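The Tablecloth Problem

Can a machine clear the table yet? A season among people who are paid to find out

24 February 2018

My grandmother could clear a table for eight while holding a grudge and a cigarette. I mention it because I have spent a good part of the winter reading about the coming age of the household robot, and I keep measuring it against her. So far she is well ahead, and she has been dead since I was in college.

The pitch has hardly changed in my lifetime. Soon, we are told, a machine will do the dishes, fold the towels and pick the toys up off the rug. Soon has had a long career. Factories have arms that can weld a car door in the same spot all night without a coffee break, but the car door shows up in the same place every time. Your kitchen makes no such promise. The cup is behind the toaster. The toaster has moved. Someone has left a mitten in the fruit bowl.

Kuroda, a small outfit that sells part-picking arms to machine shops, decided two years ago that kitchens were the next logical step. Its house robot, the Lerkari, was given a list of 52 chores, from wiping a counter to putting away a bottle. In the company's last round of trials it made 624 attempts and finished 405 of them without help. I thought that sounded pretty good until I pictured my own glassware going through it.

The current thinking is that you can't write out instructions for tidying up. People have tried. You get as far as "grasp the cup" and then spend a year on what a cup is. So the machine is supposed to learn by example, and the examples have to come from hands, lots of them, doing dull things in ordinary clutter. A checkered cloth, a small green cone, a V-shaped pad to close on it: the future of domestic labor is a good deal smaller than the posters.
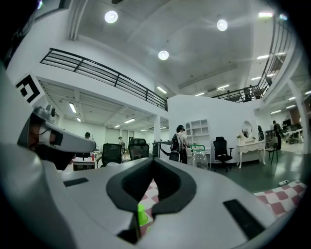
Genji Kinoshita thinks I am being unfair about the small stuff. A bolt is easy, he told me, and a sock is hard, and anyone who laughs at a robot for fumbling a sock should try putting one on in oven mitts. The way he sees it, the shop floor spoiled us all by being tidy, and a home will take longer than the investors want and less time than I seem to hope.

He may be right. I tried the oven mitts. I got the sock on by the third go, at a cost to my dignity and one lamp.

What struck me more was how much of a chore happens before you touch anything. Is that bottle finished, or is somebody coming back for it? Does the lamp live on the table or did it wander there? A five-year-old knows, or at least knows whom to ask. A machine sees a tall clear thing beside a short square thing and has to be told, over and over, which one matters.
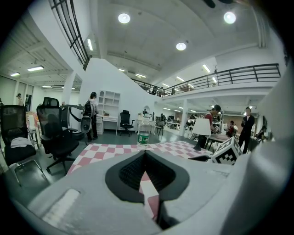

Bottle, cube, lamp: three things on a tablecloth, and no shortage of ways to get it wrong.

On the shop floor the news is better, if less fun to write about. At Skeruritz, which makes door hardware, a pair of arms now loads blanks into a press that used to eat up most of a shift. The crew likes them well enough. They still sweep up themselves. I asked why the arms couldn't do the sweeping, and got the look you give a child who asks why the dog can't drive.

Grirketwood, a furniture maker up the road, bought one arm for sanding and then hired a person to hand it the chair legs. Management calls this phase one. Phase two was due last April.

As for the Lerkari, Kuroda has offered to lend me one for a weekend once the next version is ready. I said yes. I've moved the good glasses to the top shelf, and I'm told it can't reach that high.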